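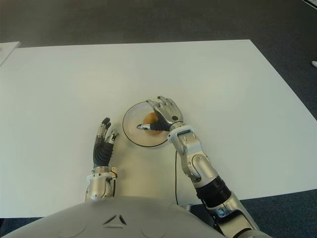 Cikstead two-hand tabletop set, version 2

README and data card

Summary

Cikstead is a set of 239 teleoperated episodes of one humanoid moving an apple between a white table and a dish. It was recorded at Gridside in Illville to check a claim made for the Vass policy: that training on both arms together gives better placement than training on the moving arm alone, even when the second hand does very little.

Our result is weaker than the claim. We are releasing the data so that other people can tell us whether we did something wrong or the effect is small.

What is in an episode

Head camera video, joint positions for both arms and both hands, commanded joint positions, and a success label added afterward by a person watching the video. Episodes are capped at 1000 timesteps. If the operator hadn't finished by then, the episode was kept and labeled a failure. Version 1 threw those episodes out, which made every policy look better than it was. Please don't compare numbers across versions.

There are no force readings. The hands report finger position only, so anything you want to say about grip has to be guessed from how far the fingers closed. 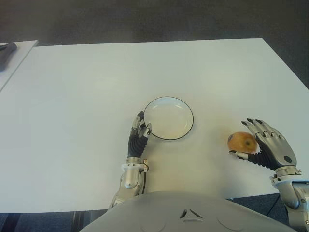 Left hand at the plate, right hand over the apple.

Splits

74 episodes are held out for testing and the rest are for training. The split was made by recording session. A random split by episode gives higher scores, and we think most of that gain comes from the policy having seen nearly the same apple position a few minutes earlier in the same session.

The result, such as it is

With both arms in the training data, Vass placed the apple more often than the one-arm version. Then we froze the left arm in its average starting pose and ran the test again. Most of the gain stayed. That is hard to square with the idea that the policy learned to steady the dish. A duller reading is that the left arm's position tells the network where the dish is, and the network uses it as a pointer. Operators tended to park the left hand close to the rim before starting, so the hint is right there in the joint data.

We have not ruled out the more interesting reading. We just don't see what supports it.

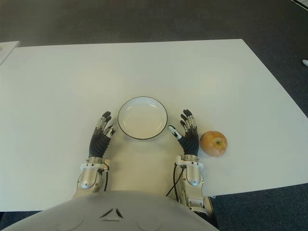

Nazmiye Taşdemir disagrees with the paragraph above and asked for that to be on record: freezing the arm at test time puts the policy outside its training data, so whatever it does there says little about what it learned. She would retrain with the left hand's start pose shuffled and only then talk about pointers. We agree that it is the better test. It has not been run.

Known problems

Success labels came from one person. "On the dish" was judged by eye from the head camera, and an apple resting on the rim could go either way.

The table is plain, the light is even and the apple stands out strongly from the background. A policy that works here has been asked very little about vision. We would not expect it to survive a patterned tablecloth.

Clocks for the arms and the camera drift apart in the longest episodes. The file sync_notes lists the ones we caught – there are probably others.
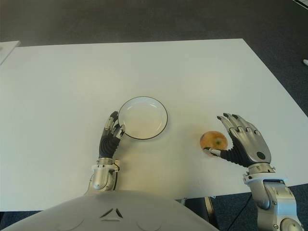
One comment on the version 1 page asked why anyone should care about a bimanual benchmark that a one-armed robot could pass, and suggested a dish that slides unless held. Fair enough. Version 2 does not fix this. If you need a task where the second hand has to matter, use a different set.

Suggested use

Good for testing data loaders, for checking leakage between splits and for trying to break our reading of the result. Poor for claims about coordination, general grasping or anything in a home. If you report a score, give the split, the number of seeds and the frozen-arm score next to it.

Changes since version 1

Timed-out episodes restored. Split redone by session. Left and right thumb columns were swapped in the hand files and are now correct. Commanded positions added.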